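Bench notebook, Drollholm kitchen cell, April

Microwave task again, this time with the new Arbridge practice sheet taped up by the monitor. The sheet has 8 rules. I've read it twice now and I still can't tell which ones came out of a problem somebody had and which ones were typed up to fill the page.

Rule 1: start every episode from a clear approach, fingers open, nothing in the gap. Fine. We did that before there was a sheet. What it doesn't say is how open, or how far back from the appliance. Two operators can both follow it and give you starts that look nothing alike. 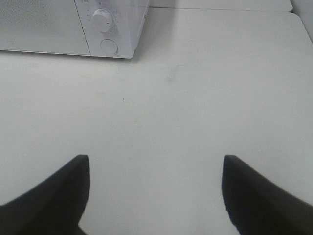
Jia thinks I'm being unfair. Her note in the margin says a loose rule people follow is worth more than a tight one they skip, and that if I want a standoff distance I should measure one and propose it. Fair enough. I'll measure one. I still don't want "clear approach" in a document that calls itself a standard.

Rule 3 is surface condition. "Work surface to be clean and free of marks before collection." Who checks, and against what? We have 3476 episodes in the Drustlow set and I'd bet most of them break this rule one way or another.

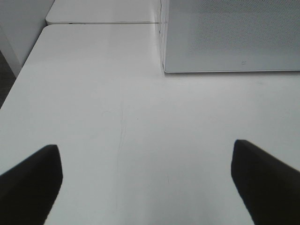 My problem with a rule like this is that it can't be met, so people tick the box and move on. After a while they tick the other boxes the same way. Take the faint scratches down the middle of the table: no wipe is going to deal with those, and by the wording we should stop work until we get a new top. I'd write it as "no loose items, no spills, note any permanent marks once per table." You can check that in a few seconds.

Rule 5, contact with the appliance. It asks for "minimal force" at the door and panel. There's no number and no mention of which log to look at. Pushing on a microwave front means touching it, and the button takes what it takes. I went looking for the source of the phrase and found it copied word for word from our old drawer sheet, where it didn't mean anything either. 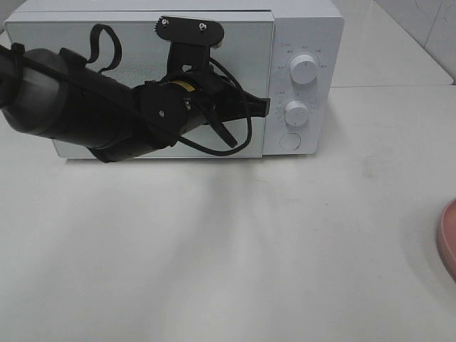

Put a number on it and you'll have people tuning to the number, was the reply on the group thread, along with a suggestion to log peak force for a month first and set the limit from that. I don't hate this. My worry is that the month passes and the limit never gets set. Writing it down here so I can be annoyed about it later with a reference.

Rule 7: pause before any move near a control, operator's hand on the stop. This is the one I'd keep exactly as written.
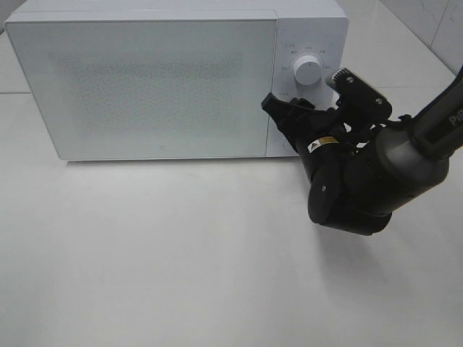

It's short, it says who does what, and anyone walking past can see if it's being done. If the other rules read like that I'd have no complaints.

To do:
Measure standoff, send to Jia.
Rewrite 3 and 5, one sentence each.
Ask Arbridge if the sheet has an owner. No name or revision on it.
Find out whether old episodes get relabeled or left alone. I vote left alone.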